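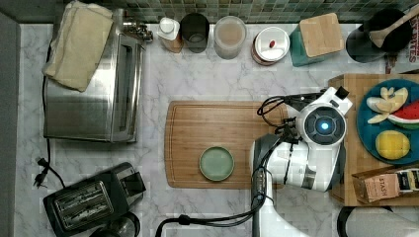
Recording demonstrations on a kitchen counter: the Grekdale routine

I wrote this page for people who join our recording days and have not collected demonstrations before. The task in this guide is moving food from a serving plate to a second plate. The same steps work for most counter tasks with one arm. I assume that your arm is already mounted and calibrated, and that you can drive it with the hand controller without thinking too much about the buttons.

What you need

One arm with a gripper and a wrist camera. One fixed camera looking down on the counter. A recording computer with the Wavska recorder installed. Two plates of different colors, two cutting boards and food that keeps its shape. A notebook. Yes, a paper one.

Step 1. Prepare the counter

Leave the normal kitchen things where they are. Toaster, canisters, boxes of tea, all of this can stay. In our first round at Grekdale we cleaned everything away, and the policy we trained became confused as soon as a canister came back. Move only the things which the arm could hit on its way.

Put each plate on its own cutting board. The board gives you a few extra millimeters of height, so the fingers have a little more room before they touch the stone. It also gives a clear border in the overhead view, and this is useful later when you check whether the plates have moved between episodes.

Step 2. Choose the food

Start with pieces that have a clear shape and a clear color. Banana is good for practicing a soft grip, but change it often, it becomes brown and slippery. A watermelon wedge is heavy at one end and likes to turn in the fingers. A lemon rolls. I recommend to begin with the lemon all the same, because an operator who can pick a lemon from a plate can pick nearly everything else.

Do not use wet pieces straight from the refrigerator. Dry them with a paper towel and let them stand for a while.

Step 3. Check both camera views

Open the two views next to each other in Wavska. In the overhead view you must see both plates completely, also when the arm is at its start position. If the arm covers one plate, change the start position and do not touch the camera.

Then look at the wrist view. Drive the gripper slowly over the whole work area, including the places between the boards and near the edges. You want to see the finger tips in the same part of the view the whole time. If they shift when the arm turns, the camera mount is loose. Tighten it and begin this step again. 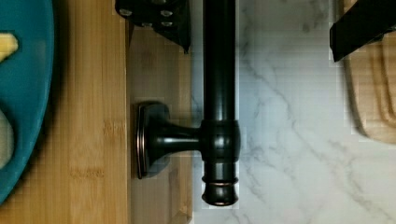

Shiny metal and glossy plates can produce strong reflections when the wrist comes close. Lower the exposure by one level if you see white spots that hide the border of an object. Lock the exposure and the white balance after this. With automatic settings the marble changes its color in the middle of an episode, and you will find out only in training.

Step 4. Record a practice block

Make six practice episodes and throw them away. The purpose is to find your rhythm. Each episode goes like this:

Start position, wait two seconds.
Move above the food.
Go down, close the gripper, lift.
Move to the empty plate.
Go down, open the gripper.
Return to the start position, wait two seconds, stop the recording.

The waiting time at both ends looks like a waste, but the segmentation script from Higuchi needs it for finding the borders of the episode.

Step 5. Record the real episodes

Keep the speed even. New operators are slow near the food and then fly back to the start position, and the learned motion will have the same habit. A fast swing also gives you wrist images with heavy blur, where the learning system can take very little information about edges. A frame or two of this is no problem. A whole return movement of it is a reason to record again.
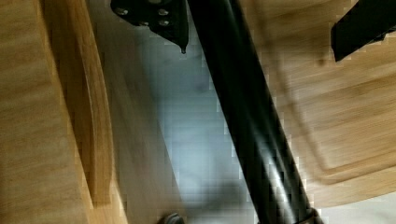
Step 6. Change something after every block

One block is four episodes. After each block, change one thing and write it in the notebook: the place of the plate, the rotation of the board, which piece you pick, the light. Change only one thing at a time. When a policy fails later, you can then search in the notes and see which situation it has met too few times.

Please do not try to be random by feeling. People believe that they put the plate in a random place, but they put it where it is comfortable for them. We use a printed list of positions - boring, but it works.

Step 7. Mark the failures

If the food falls, finish the episode in a calm way and mark it with the "drop" label. Do not delete it. We keep failed attempts in a separate folder, and the Nultach group uses them for training the success detector. Delete only the episodes where a camera stopped or where a hand came into the view.

If you drop the piece and pick it up again in the same episode, use the label "recovery". These episodes are valuable and we never have enough of them.

Step 8. Check before you pack up

Play every tenth episode at double speed, both views. Look for a jump in the time stamps, a view that froze, and a gripper signal that does not agree with the fingers. Our current set for this task has 1855 episodes, and roughly a day of work was lost when one cable made the wrist view freeze and we did not look until evening.

Copy the data to the second disk, photograph the notebook pages and put these photos in the same folder as the episodes.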